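4. Entering Committee Votes in Wotari

4.1 Before you start

Roll-call votes are stored by session, then by bill number. You need Clerk rights or higher. The session must be open. If it shows as "Sealed", ask the records office to reopen it.

4.2 Recording a vote

1. Open Sessions and select the sitting.
2. Choose Add Vote and enter the bill number, for example 455.
3. Select the reading (1 or 2). The default is 1.
4. Mark each member Yes, No, Abstain or Absent. Blank entries are saved as Absent.
5. Press Check. Wotari compares the total with the member list.
6. Press Save.

Note: A member who changes party during the term keeps the same member ID. Do not create a second record. Edit the Party field and enter the start date of the change. 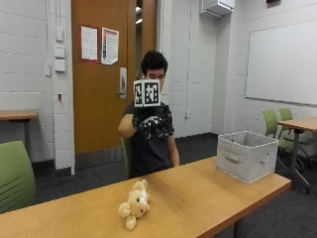
Votes saved in error can be corrected until the session is sealed. Open the vote, choose Amend, and type the reason in the box. The first entry stays in the log - it is hidden from the public page but can still be exported.

Caution: Sealing a session also locks its attendance list. Check both before you continue.

4.3 Older records

Records from before 1966 were loaded from the Liem card index and have no reading number. Leave that field blank. Error 504 during a search of these records means the request timed out. Narrow the date range and try again.

Section revised 1/11/23, K. Bach. For export to Flonus, see section 6.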